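About Juvetti

Juvetti writes software for robots that handle objects with two arms. The company supplies control, perception and planning software to manufacturers, contract assemblers and research laboratories, together with the tools needed to install that software and keep it in good order. Juvetti does not build robots. Its customers choose their own arms, hands and grippers, and Juvetti's engineers make them work together under one program.

The company was formed by a small group of control engineers who had spent several years maintaining separate programs for separate machines. Each new gripper meant a new driver, a new calibration routine and a new set of faults. The founders set out to write the common parts once, to test them properly, and to make them available to others under clear terms. That remains the purpose of the company.

What We Make

Clovetti is the company's control and planning system. It receives a task written in ordinary steps, such as pick, turn, hand over and place, and produces joint motions for both arms. The planner treats the two arms as a single system with a shared workspace. When the arms must pass close to each other, the timing of both is settled before either one moves. The controller runs at a fixed cycle and reports every missed cycle to the operator's log, including those that had no effect on the motion.

Rawashdeh is the perception package. It combines images from cameras mounted at the head and at the wrist and estimates the position and angle of each item in the work area. Much of the effort in recent releases has gone into dark and glossy parts, which are common in consumer electronics and which give poor results with many depth sensors. The package reports a confidence value with each estimate, and customers may set the value below which an arm will stop and wait.

Plorkcombe is the tooling suite. It covers calibration, recording and playback of trials, comparison of software versions, and the review of faults. A technician can open any recorded trial, step through it with the camera images and joint positions side by side, and mark the moment at which the motion departed from the plan. Plorkcombe is supplied with both of the other products at no added charge and may also be licensed alone.

How We Work

Each project begins with a written description of the task, agreed with the customer. The description states which items are to be handled, where they may lie, how they may be turned, and what counts as a failure. Work on software does not begin until this document has been accepted by both sides.

Development then proceeds in simulation and on hardware together. The company's regression library now holds 2479 recorded trials, and every candidate release of Clovetti is checked against all of them. Of these, 1275 concern the handling of rectangular items from a flat surface, the oldest and still the most frequent request the company receives. A release that performs worse than its predecessor on any group of trials is held back until the cause has been found and recorded.

Before delivery, the customer's own task is run 100 times without changes to the software. The full record of these runs is handed over, with failures included. Customers have told the company that the failure records are often the most useful part of the delivery, and the format was revised in March to make them easier to search.

Changes made after delivery follow the same path. Urgent corrections may be issued on a shorter schedule, but they are entered in the public change list and tested against the full library as soon as the machines are free.

Our Staff and Facilities

Juvetti employs some 9 full-time engineers, divided between motion control, perception and tools. New engineers spend their first weeks in the laboratory before they are assigned to a product. They learn to mount and calibrate a camera, to replace a finger on a gripper, and to bring an arm back safely after a stop. The company considers this time well spent, and it applies equally to staff whose later work will be done entirely at a keyboard.

The laboratory is used for development, for acceptance runs and for customer training. Test tables are kept plain, so that changes in results can be traced to changes in the software.

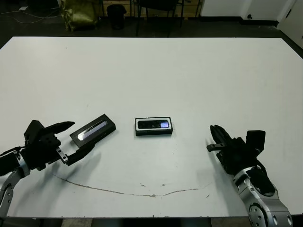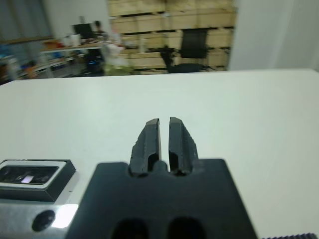

Customer training is offered in two courses. The first is intended for operators and covers starting and stopping a task, reading the log and reporting a fault. The second is intended for engineers and covers camera placement, hand-eye calibration, task writing and the review of trials in Plorkcombe. Both courses include practical work, and places are limited so that each participant has sufficient time at the controls.

Research and Education

The company provides Clovetti and Rawashdeh to teaching institutions at a reduced fee. Student projects are accepted twice a year, in January and in September. Applicants should send a short outline of the proposed work and the name of a supervising department. Projects that deal with two-arm planning, camera calibration or the automatic sorting of fault records are of particular interest at present.

Results from joint projects may be published by the institution. Juvetti asks only for the opportunity to review any description of its unreleased software before publication.

Inquiries about licensing, training or employment may be made in writing through the contact office. Technical questions from current customers should go to the support desk, with the software version and the relevant log attached.

Contact | Copyright Juvetti. All rights reserved. | Back to top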